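Chapter 9
When Support Ends

Every piece of software you will ever install comes with an expiration date. Sometimes it is printed in the license. More often it turns up years later, in a notice on a page few customers read. Vendors like to call this the "end of life," as if the program had caught something. It has not. A company has decided to stop paying people to fix it.

In this chapter we look at how that decision gets made, and at who pays for it. You should come to the subject with some doubt. Vendors say old versions are retired to keep users safe. That is partly true. It is also true that a customer who is happy with an old version buys nothing.
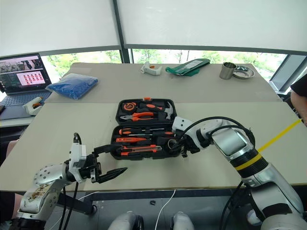
Take the case of Vallex, an accounting program sold to small firms by Brendora. On 11 Mar 2022 the company announced that version 4 would get no more security updates after April. Customers had paid for what the sales sheet called "lasting support." The word "lasting" was not defined anywhere in the contract, and the lawyers who wrote it probably liked it that way.

Minoru Aoki, who studied the case, asked 364 Vallex customers what they planned to do. Of these, 173 said they would go on using version 4 exactly as before. The vendor's press release had spoken of "strong interest in upgrading." Interest is cheap. Keep the two statements side by side when you read any claim about how fast users are moving.

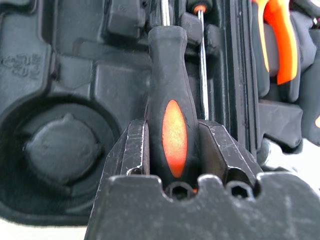

Department of Information Systems, Shibata College

Why would so many people stay put? The usual answer is that they are lazy or do not understand the risk. Masanobu Noguchi takes a different view, and we think he has the better argument. For a shop with one computer, the upgrade fee was around 1000 dollars once new hardware was counted. The danger of a break-in was real but hard to put a price on. Faced with a certain bill and an uncertain loss, the owner waits.

Noguchi's argument has a weak spot too. It treats each owner as if the risk stopped at the shop door. An infected machine can send bad files to suppliers and customers who never chose to run old software. We return to this problem in the section on shared risk, where a second product, Wulis, was kept alive by its users after the vendor walked away.

Terms to know before you read on: end of life, security update, extended support, upgrade cost, shared risk.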